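Budholm Residents' Letter: the linen swap is back

14 shares | 6 comments
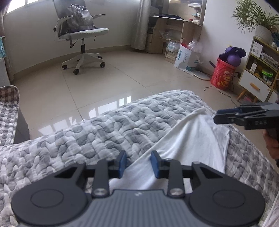 Right, quick one before I forget. The linen swap is on again in February, same room as before, downstairs at the Ibarra building, doors at 10 in the morning. Sheets, pillowcases, towels, tablecloths, blankets, all fine. Quilts too, and gray and white ones like the one on the bed in the photo always go fast, people like a color that goes with everything. Plain white cloths are welcome even with creases. No need to iron. Please do wash.

How it works, for anyone new. You bring a bag, you get a token for each thing in the bag, you spend tokens on whatever's on the tables. Small stuff is one token. Big stuff (double sheets, quilts, heavy curtains) is 2. Leftover tokens can be kept for next time, the old yellow ones still count. Lost yours? Ask at the door, we'll probably beleive you.

Drop off early if you can. The evening before, from 6 until 8, side entrance on Litel Street. Not the front, the front is locked after 5 and the bell rings in somebody's flat. Sorry again to number 21.

What we can't take: pillows, mattress toppers, anything electric, anything with feathers coming out. Last time we ended up with three bags of foam cushions and had to pay to get rid of them. Also no single curtains please. A pair or none.

Sizes. PLEASE pin a note on with the size. Twin, full, queen, whatever. Half of last year's morning went on unfolding fitted sheets to see how big they were and then trying to fold them back up, and the line went out the door. A bit of paper and a safety pin is plenty. Masking tape works too but take it off again soon, it leaves a mark.

Higinio Contreras is doing the mending table again. Hems, torn corners, loose buttons on duvet covers. Free, but bring your own thread if the color is unusual, he mostly has white and navy. He can't do zippers this time, his machine is in for repair and hand sewing a zipper takes forever. Over 3 hours of mending last year with no break, so if someone can bring him a coffee and a sandwich around noon that would be great.

Anything left at the end goes to the animal shelter, mainly towels and old blankets. They don't want fitted sheets, the elastic gets chewed. We need a car for that run, ideally with the back seats down.

Still missing: folding tables (2 would do it), and somebody for the door from 11 to 12. Reply to this letter or put a note in the Ibarra mailbox. Parking is going to be bad as usual so walk if you can, the lot behind Podia is customers only and they do check.

6 comments | Share this item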